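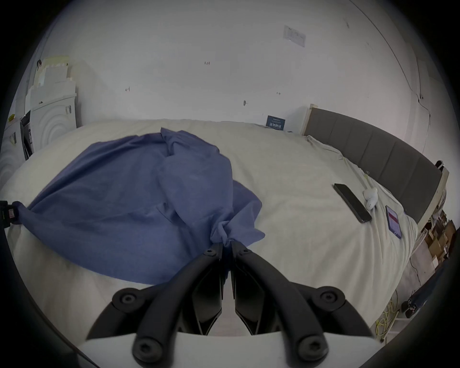 How long before a laundry crew feels at ease with the Drurnora folding line?

Most people settle in after 2 shifts, and the second one is usually fun.

Drurnora takes over the long run of flat folding, up to 3,000 pieces a week, and leaves the odd shapes to your own staff. 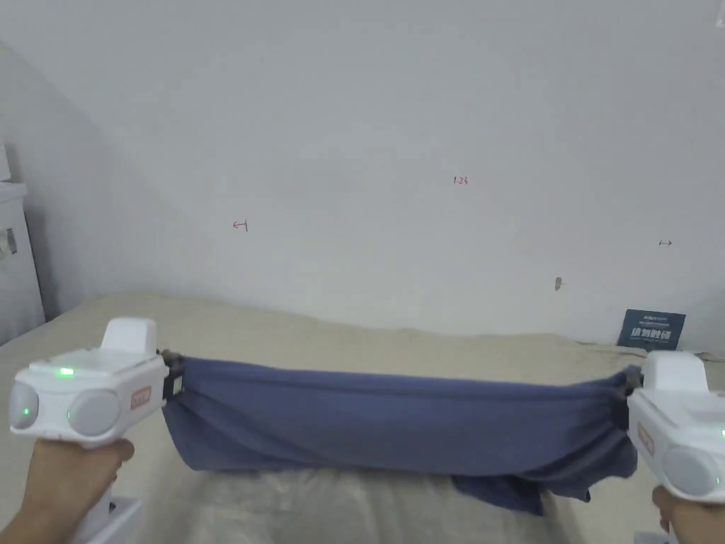 Idalina Salgado runs the linen room at Grokport and loves what it did for her evenings – her shoulders don't ache, and she has time to train new people on stain work and mending. Nobody's hours were cut. Deliveries start in March.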